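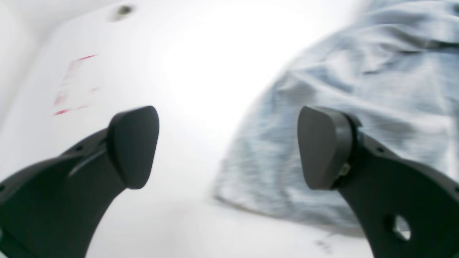 4. Folding washed cloths and shirts

2024-03-20
By the Makori household team

By now you should have a basket of clean laundry beside you and a clear stretch of white table in front. Take your time over this part — it goes faster with every load, and a little patience on the first few pieces saves you a second round of ironing.

4.1 Lift out one piece of light blue fabric and let it drop onto the table in a heap. Crumpled is fine at this stage.

4.2 Find two corners that share a short side. Hold one in each hand, raise the piece to chest height and give it 2 good shakes.

4.3 Lay it down again and smooth it from the middle outward with the flat of your hand, working the creases toward the edges.

4.4 Fold in half lengthwise, then in half again, and press along the fold.

Note: Pale, mottled cloth hides its wrinkles very well under a bright light. Run your palm over it before you fold, and you will feel the ones you missed.

Caution: Do not stack pieces that are still damp. Leave them on the rack for up to 60 minutes more and come back to them.

4.5 Set the folded piece on the Pesum shelf with the fold facing you, and start on the next one. When the shelf is full, go on to section 5, Putting away.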